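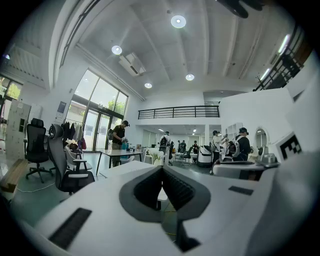 White walls, exposed beams and round ceiling lights.

About Juvine

Juvine is a language school for adults. We teach English, Spanish and Hungarian to people who work during the day and want to study in the evening. Miklós Jakab opened the school in 2021 with two classes, both of them in Hungarian, and taught every lesson himself for the first year.

Before that he spent a long time translating contracts at Baidoo, a shipping office. Many of his coworkers could read a second language well but froze when the phone rang. He wanted a school where people talked from the first evening, and that is still how we teach. Grammar comes up when a student needs it, and homework is short.

Classes have no more than 12 students. A course runs for three months, with two lessons a week, and new courses open in February and again after the summer. Lessons start at 6:30 p.m. The office answers the phone from noon.

24 shares 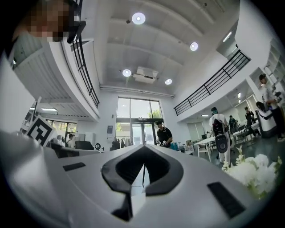 Do I need to take a test before I sign up?
There is no written test. A teacher will call you and talk with you for a few minutes in the language you want to study, then suggest a level. If the class turns out to be too easy or too hard, you can move during the first three lessons at no charge.

Our teachers

All of our teachers have taught adults before, and most learned at least one of their languages as grown-ups themselves. They meet once a month to compare notes and trade lesson plans. We don't use a single textbook. Beginners get the Ninaver reader, a set of short stories our staff wrote, and higher levels work from news articles, letters and radio recordings.

We also run courses for employers. Hamarar, a furniture maker, was the first to send us a group – warehouse staff who wanted Spanish for dealing with drivers. Those lessons are planned with the employer and can be held at the workplace. 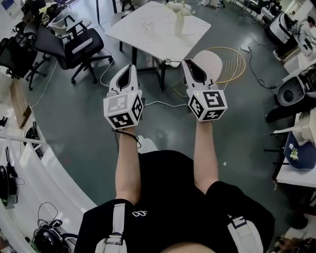
What happens if I miss a lesson?
Your teacher will email you the reading and the homework. You can also sit in on another class at the same level that week if it has a free seat – call the office first so the teacher knows to expect you.

Fees and payment

Fees are paid by the course, in full or in two parts. The price covers the reader and all handouts. Students who come back for a second course pay a lower rate, and so do two people from the same household who enroll together. Refunds are given up to the third lesson.

3 comments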